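Household Records and Everyday Paperwork
Week 4 handout: The things we carry and the things we file
Tutor: Glenys Powell

Welcome back, everyone, and thank you for bringing in your lists from last time. I read every one of them over the break and enjoyed them a great deal (Siwan, your drawer of instruction manuals for things you no longer own made me feel very much at home). Last week we sorted our papers into "keep," "keep for now," and "let go." Tonight we start on where the keepers should live, and I'd like to begin with the smaller items before we get anywhere near the filing cabinet.

Carried papers and filed papers

Most of us have two collections without ever having planned it that way. One travels with us, in a pocket or a bag, and the other stays at home. Trouble comes when something drifts from one to the other. A health card that belongs in your bag ends up in a kitchen drawer, or a birth certificate you took to the bank in September is still riding around in the car in the spring. Prys Morgan, who taught this course before me, used to call these "strays," and I've kept the word.

So the first job this week is to empty whatever you carry every day onto a table and decide, card by card, whether you have used it in the last 30 days. If you have, it stays. If you haven't, it goes either into the home file or into a second holder that you keep for occasional cards, such as memberships, loyalty cards, and library cards for towns you only visit.

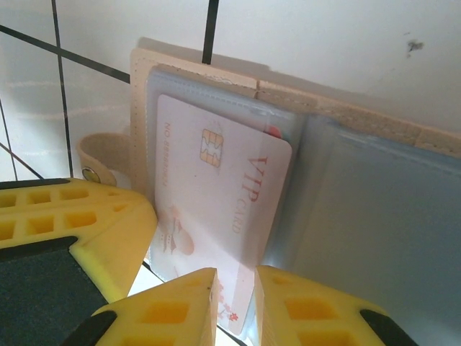
Fig. 1. Card holder with clear sleeves, a VIP card in the front one.

For the second holder, clear sleeves are what I'd look for first, and after that I'd go by feel and by what you'll be happy to pick up. Put the cards you reach for most at the front. Some of you asked whether to group them by color or by alphabet, and my answer is that I've tried both and gone back to grouping them by errand: travel together, shopping together, health together. Please don't take my word for it, though. Try one way for two weeks and see whether your hand goes to the right place.

The master list

Whatever you carry, write it down at home. One sheet of paper is plenty. For each card put the name of the issuer, the last four digits, the expiration month, and the phone number to call if it goes missing. Keep the sheet with your home file and never in the holder itself. I know that sounds obvious, but when Ibsa Teshome and I ran the workshop in Sestlow, we found the list tucked in with the cards more often than not, my own included!

Update the sheet whenever a new card comes in the mail. If that seems like too much, pick one month a year and do the whole thing over a pot of coffee. It takes me 45 minutes, and that includes the coffee.

A word on old statements

Jhosep Rivadeneyra asked a good question at the end of last class about the bank statements he inherited along with his aunt's house in Erkow, 2,344 pages of them by his count. We'll take these up properly in Week 6. For now, please don't shred anything that touches a property, a pension, or an estate that is still open. Box it, label the box with the years it covers, and leave it be.

For next time

Finish sorting your everyday cards and bring your master list, with the digits left blank if you'd rather keep them private. Read chapter 3 of the course packet, on wills and letters of instruction. Copies are at the front desk if yours has wandered off. We'll start at 6:30 as usual, and I'll have the sample folders laid out on the back table for anyone who would like to come early and look through them.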